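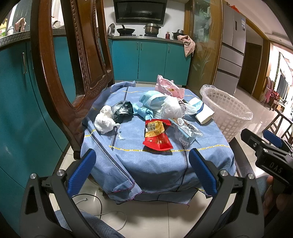
12月,下午,接上一页

桌面垃圾分拣,第二轮。上一轮记录太乱,重写一遍,之前那页作废但别撕。

目的还是老问题:饭后加拆包装以后,小方桌上那一堆东西,到底按什么顺序收最省事。不是研究垃圾分类政策,那个归 Wumenley 那边的表,这里只管桌子到桶这一段。

桌布:蓝底带点那块,黄色虚线边。继续用它,不换。上次换了块素色的,大家都说找碎屑容易,但是一拽就跑,收到一半整块布歪过去,后面全白做。这块垂感好一点,角上不用夹子。

桌上的东西,按材质记,不按位置记(位置每轮都变,记了没用):

红色零食袋,标签黄黑,有中文字。
皱纸巾,白的。
黑银色塑料袋,揉成团。
浅蓝色布条,拧着的。
浅蓝塑料袋、白塑料袋,两个裹在一起。
粉色塑料包装,带字。
白蓝长方盒。
透明塑料包装,蓝白标签。
小的深色塑料袋,容易漏!夹在白袋子后面,从椅子这边看过去基本看不见。

布条要单独说。布条不算垃圾。上一轮有人直接跟纸巾一起抓走了,最后从桶里翻出来的,翻了半天。以后规矩:先拿布条,搭椅背上,再动别的。木椅背中间有个椭圆的洞,布条穿过去不会掉,挺好用。椅背雕花的地方别搭,会勾丝。

然后顺序。试了两种:

甲,先大后小。盒子先走,塑料袋再走,最后纸巾和小包装。看着快,桌面一下子空了,心里舒服。问题是大袋子一提起来,底下压的小东西跟着飞,透明的那张尤其讨厌,落到地上跟没有一样,瓷砖上找不到。(地面什么材质其实没查,先写瓷砖,回头改)

乙,先小后大,拿一个袋子当容器。白袋子撑开,纸巾、零食袋、透明包装依次塞进去,再塞粉的,最后浅蓝袋子套外面,扎口。盒子单独压扁走纸类。慢一点,但地上干净。

现在偏向乙。甲留着,赶时间用。

乙的毛病:两个袋子裹在一块的时候要先分开,这一步最烦。静电,粘手。冬天更严重。手上沾点水好分一些,但沾水以后再碰纸巾就烂了,所以纸巾必须在沾水之前拿走。顺序因此改成:布条、纸巾、分袋子、其余。这条写进正式流程,别再讨论了。

揉成团的塑料袋不要展开。上一轮花时间展开、叠三角,叠完还是扔,毫无意义。除非要留着装东西。黑银那只内面有没有油没确认,没确认之前按脏的处理,不进干净塑料。

零食袋:先倒一下再塞。碎渣倒在桌布上,最后连桌布一起抖。不要对着厨房台面抖,灶那边有锅有水壶,一抖全落进去,擦起来比收桌子还久。去阳台抖,或者对着水槽,水槽要先看有没有碗。

盒子:白蓝的那个,压之前开盖看一眼。Rugemalira 那批样盒里头有内托,塑料的,直接压会弹开,还划手。内托走塑料,外壳走纸。这只是不是带内托的没打开看,待查。

粉色包装:印字面太滑,一只手捏不住,得兜着底拿。如果里面还有东西就不算垃圾,放回冰箱旁边或者柜子里,问清楚再说。上次误扔过一包没拆的,被念了一个星期。先捏,再扔,养成习贯。

关于桶/筐:桌子右边地上那个白色镂空塑料筐,里头套了透明袋子。位置合适,站着不挪脚就能丢。但是镂空的筐套薄袋子有个问题,塞尖的东西会从格子里顶出来,再往外一拉就破。带角的纸壳不要进这个筐,压扁了也不要,另外靠墙放。袋口要翻出来压住筐沿,翻少了会往里缩。

有人问这个筐以后能不能还当洗衣筐用。能,袋子别漏就行。但我建议定下来,别一天一个用途,衣服混进垃圾袋里拎下楼的事迟早要出。

厨房那边今天不在范围内。台面上的炒锅、钢锅、水壶、小红瓶、深色砂锅都不动,碗架也不动。只记一条:台面右边搭的粉毛巾,擦完桌子顺手拿来擦手的人请自觉,那条不是擦桌子的。擦桌布另备一块,颜色要跟粉的差远一点,免得又混。要不就用深灰的。

过道:冰箱那一侧保持能走人。拎着袋子出去的时候,袋子会刮到玻璃门框,门上那块磨砂带植物花纹的玻璃,擦起来很麻烦,油一沾花纹里就进去了。袋子拎低一点,或者换左手。

计数的事。Pamoddale 的表要求每轮写件数,我们这边一直没统一,布条算不算、裹在一起的袋子算一件还是两件,各写各的。定一下:布条不算;裹一起的分开算;碎渣不算;压扁的盒子算一件,内托另算。以前的 2,875 条旧记录不回改,太多了,在表头注一句口径不同就完了。新口径从这一轮开始。

表里“状态”那一栏也太细了,皱、半皱、揉团、拧,四个词没人分得清。Pivov 的模板只有平和皱两档,够用。抄他们的。

待办:
深灰擦桌布,买或者找块旧的裁。
筐用的袋子换厚一号,现在这种太薄。
盒子打开看内托。
地面材质补上。
表头加口径说明,旧表也加。
乙流程打印一份贴柜门里面,贴里面!不要贴外面,青绿色的柜门贴过胶带会留印子,擦不掉。弯的那段柜子更不要贴,贴不平。
写给晚上收桌子的人:桌布抖完再铺回去,黄边朝外,别反着铺,反面起球。

补一条,刚想起来的。小深色袋子这种藏在后面的,建议收之前绕桌子走一圈再动手,不要只站在一边。绕一圈花不了几秒,漏一件再回来要重新开扎好的口,更烦。口扎死了就剪,别硬扯。剪刀在第二格抽屉,用完放会去。

下一轮试湿的:茶叶、果皮那一类。先垫报纸,桌布要不要撤还没想好,倾向于撤。纸巾多备一叠。

晚点再补照度,灯泡那边说要换,换完再写。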